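How to Test Whether a Robot Arm Can Clear Your Workbench

Filed under: Shop Automation, Reality Checks

Every April the demo videos come around again. An arm picks a mug off a table, sets it on a shelf, and the comments fill up with people ready to throw out their dish rack. I run a small repair shop and I would love to hand off the tidying. I've been hearing that it's two years away for a good deal longer than two years.

So this page is a procedure. It takes one evening in a simulator and it will tell you more than the sales sheet does. I use Jondari for the simulation and the stock two-finger gripper that ships with it, but any package with a wrist view will do.
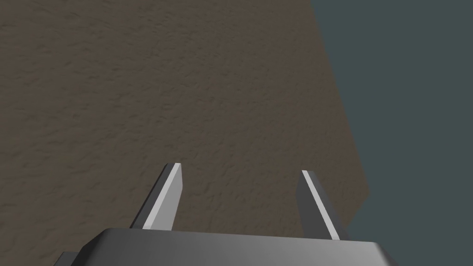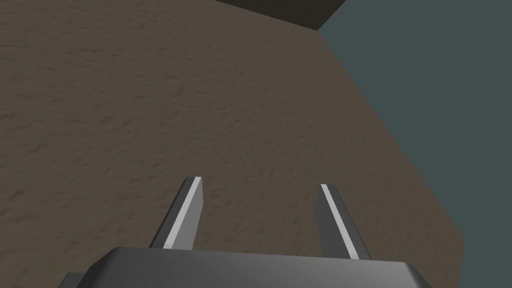 Wrist view in simulation, fingers open over the brown surface.

What you need

A simulator that lets you save and reload a starting position. A table model. Five or six objects of the kind you really leave lying around, and be strict with yourself on this point. If your bench collects zip ties, washers and oily rags, do not test with a cube. A spreadsheet or a pad of paper.

Step 1. Start with a bare table

Load the table and the arm and nothing else. Tell the controller to clear the table. This sounds silly, and I skipped it for months. A controller that knows what it is doing should look, find nothing and stop. Mine went down and closed its fingers on nothing, then drove to the drop-off point and opened them again, and the log marked it as a successful placement. If yours does the same, write it down and treat every success figure you see afterward with suspicion.

Step 2. Check what the wrist view can see

Park the arm over the middle of the table and look through the wrist view by itself. Then move it toward an edge and look again. Ask whether you could find a washer in that view, with the fingers taking up part of it. Give the table a speckled finish if you have one. Plain white tabletops flatter the software, and I've yet to work at a plain white bench.

Step 3. Add one object

Put it in the center first and run ten tries. Then put it two inches from the edge and run ten more. Reload the saved start each time so you are comparing like with like. Most setups I've tried do fine in the center and get strange near the edge. A common failure is the nudge: one finger touches down early and shoves the part onto the floor. Count that as a failure even if the software doesn't. You would if a new hire did it.

Step 4. Add the clutter

Now put everything out at once, with at least two things touching. Let it run until it says it is finished. I give it an hour, then stop it. Note three numbers: how many objects ended up where you wanted, how many ended up on the floor, and how many times you had to step in. That last number is missing from nearly every demo I have watched.

Step 5. Run it long

Leave it going overnight on random layouts. My last batch was 2000 runs, and 124 of them ended with the controller stuck in a loop, lifting and lowering over the same spot. That may sound like a small share. On a real bench it means walking over to rescue the thing again and again, and I can put away a wrench in the time it takes to walk over.

What about soft things?

Rags, gloves, cable. Skip them unless your simulator handles cloth properly. The Rurketti add-on claims to, and the rag I tried with it moved like a sheet of cardboard. A good score on that proves nothing either way. You'll have to wait for hardware.

Reading your results

Multiply your failure rate by the number of things you put away in a day. Then be pessimistic, as simulated parts are clean and simulated light doesn't change when somebody opens the bay door. The Slaoui kit I priced came to 3000 dollars before mounting, and the Beven arm was well past that. At those prices I want a machine that can be left alone with a messy bench until morning.

I will say this much in its favor. For one known part, in one known place, going to one known bin, the results have been solid – good enough that I'd consider it for loading a parts washer. That is a fixed job, and shops have had machines for fixed jobs for a long time. Clearing a bench means deciding what each thing is and where it belongs, and then getting hold of it whatever way it happens to be lying.

If you run the test, keep the saved starting positions. When the next software update promises to fix everything, you can load the same layouts and check. I've done that twice. The first update was worse near the edges, and the second one still picks up nothing and calls it a placement.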